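Andent pour-over stand and kettle set: two months on the kitchen bench

I bought this in June after my old plunger finally cracked, and I've made coffee with it nearly every morning since.
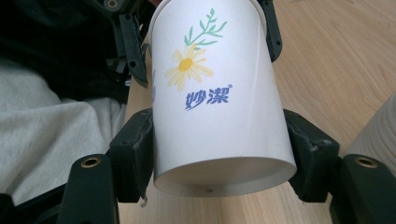 Celeste Ibarra wrote in after my first short post to ask whether the kettle is worth having if you already own a perfectly good one. She makes a single cup before work and didn't fancy another thing taking up a power point.

Fair question, Celeste, and my answer is a pretty firm yes! The spout is what won me over. My old kettle dumped water in one great gush and dug a crater in the grounds (you could taste it, all sour and thin), while this one gives you a stream you can slow right down to a dribble. I've gone from wincing at my own coffee to looking forward to it the night before, and I'm not a fussy person about most things.

The kettle holds 1000 mL, which does two big mugs with a bit left over for rinsing the filter. It's fairly quick to boil from full, and quicker again if you only fill it to the 500 line, which is all I need when it's just me. The handle stays cool. The lid is snug, maybe a touch too snug, and I had to hold the body with a tea towel to get it off the first few times. It's loosened up.

The stand is a simple thing, a heavy base and an arm with a ring on it, and the arm moves up and down so you can brew into a short cup, a tall travel mug or a jug. There are 7 height settings. I use the bottom one and the third one and have never touched the rest, but my neighbour Dušan has the same set and brews into an enormous thermos, so somebody's using them.

Grumbles? A couple. The colour they call "oat" is really a greyish beige, and it shows every splash. The cord on the kettle base is short, so mine lives at the wrong end of the bench next to the toaster. And the instructions are tiny, folded about as small as paper will go, with the descaling section on the back where I didn't find it for weeks.

Filters are the ordinary cone kind, so you can grab them from the supermarket. I'm using a medium grind, a bit coarser than I'd guessed, and letting the first splash of water sit for a good half minute before pouring the rest.

Would I buy it again? Yep, tomorrow, though I'd get the black.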